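Section 4: Transferring the Pattern and Stitching the Outline

Before you start, press the background fabric and let it cool flat. The Flitmont panel is cut 2 inches larger than the finished size on every side. Do not trim it yet.

1. Tape the pattern sheet to a window or light box, printed side up.
2. Center the background fabric over the sheet and tape the corners.
3. Trace all solid lines with the wash-out pen. Skip the dotted lines -- they are for placing the beads in Section 6.
4. Remove the tape and load the fabric in the 14-inch hoop. Tighten the screw by hand only.

CAUTION: Do not iron over pen marks. Heat can set them for good. 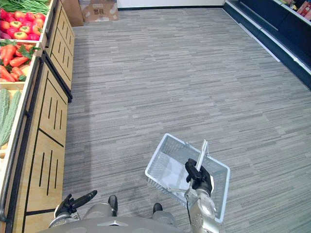
5. Cut the floss into 20-inch lengths and separate two strands.
6. Starting at the lower stem, work the outline in backstitch. Keep to 12 stitches per inch on curves. Straight lines can be a little longer.
7. End each thread under the last few stitches on the back. Do not knot.

NOTE: The dark green floss in the Tonham kit may bleed. Soak a short piece in cool water and blot it on a white towel. If color comes off, rinse the whole skein until the water runs clear, then dry it before use.

8. Take the fabric out of the hoop whenever you stop for the night.

Pattern by Brittany MacDonald. Replacement floss is listed by number on the back cover.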